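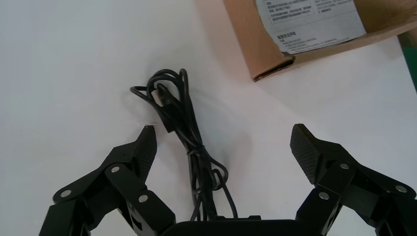 Juni, Laborbuch Urkwood, Eintrag zum Aufgabensatz »Kleinteile einsammeln«. Heute Kabel. Bisher stehen 164 Episoden in der Liste, 751 sollen es werden, und wer die Differenz im Kopf ausrechnet, darf den nächsten Kaffee holen. Die Klötzchen der letzten Wochen waren dagegen Urlaub: Ein Klötzchen hat eine Lage, ein Kabel hat Launen. Das schwarze Bündel liegt zum Start zwischen den offenen Fingern, etwas näher am linken, oben lockere Schlaufen, weiter unten die verdrehte Stelle, an der es sich selbst zusammenhält. Genau dort wollen wir zugreifen. Eine Schlaufe hängt Richtung rechter Finger, die muss beim Schließen mit rein oder ganz draußen bleiben. Halb drin gilt nicht, auch wenn Umesh das »künstlerisch vertretbar« findet.

Ablauf wie mit Devendra besprochen: Arm in Startpose, Greifer ganz auf, eine Sekunde Ruhe, dann erst Aufnahme. Die Sekunde Ruhe wird gern vergessen, vor allem von mir. Von den ersten 15 Durchgängen heute früh habe ich 3 weggeworfen, alle drei mit demselben Fehler: schon beim Aufnahmestart in Bewegung. Plandidside schneidet so etwas angeblich automatisch ab. Plandidside schneidet auch gern das Ende ab, deshalb bleibt der Filter bis auf Weiteres aus.

Zur Variation. Zwischen zwei Episoden das Kabel aufheben, einmal schütteln, fallen lassen. Nicht hinlegen! Sobald man es hinlegt, legt man es so hin, wie man es selbst gern greifen würde, und das Modell lernt dann einen sehr ordentlichen Kollegen kennen, den es hier nicht gibt. Der Karton mit dem bedruckten Blatt obendrauf bleibt als Ablenkung auf dem Tisch, oben rechts im Kamerabild, außerhalb der Reichweite der Finger. Alle zehn Episoden versetzen, Blatt darf verrutschen. Karton bitte nicht wegräumen, auch wenn er aussieht wie Altpapier.

Offen ist der kleine Stecker. Hängt er links am Bündel, sieht ihn die Handgelenkkamera gut, liegt er unter den Schlaufen, sieht sie ihn gar nicht. Ich bin dafür, beides zu sammeln und im Kommentarfeld zu vermerken. Devendra will ein eigenes Label, »Stecker sichtbar ja/nein«. Das Schema von Cendano kennt so ein Feld nicht, und das letzte neue Feld hat uns einen Nachmittag gekostet. Also vorerst Kommentarfeld, Schreibweise einheitlich: »stecker_frei« oder »stecker_verdeckt«. Nicht »Stecker weg«. Ich habe daraufhin letztes Mal den Boden abgesucht.

Fingerpads: Das Rautenmuster greift am Kabelmantel ordentlich, an der linken Spitze ist oben eine helle Scheuerstelle. Vorerst so lassen und beobachten. Falls jemand die Pads tauscht, bitte mit Uhrzeit hier eintragen, damit wir die Episoden davor und danach trennen können.

Nachtrag 16:40 – Umesh fährt ab jetzt die zweite Schicht, ich sortiere aus. Er greift deutlich langsamer als ich. Im Export für Ledesma deshalb Bedienerkürzel mitgeben, sonst mittelt sich das Modell einen Menschen zusammen, der abwechselnd schläft und hetzt. Noch zu erledigen: Speicherplatz prüfen, Startpose neu sichern, helleres Kabel suchen.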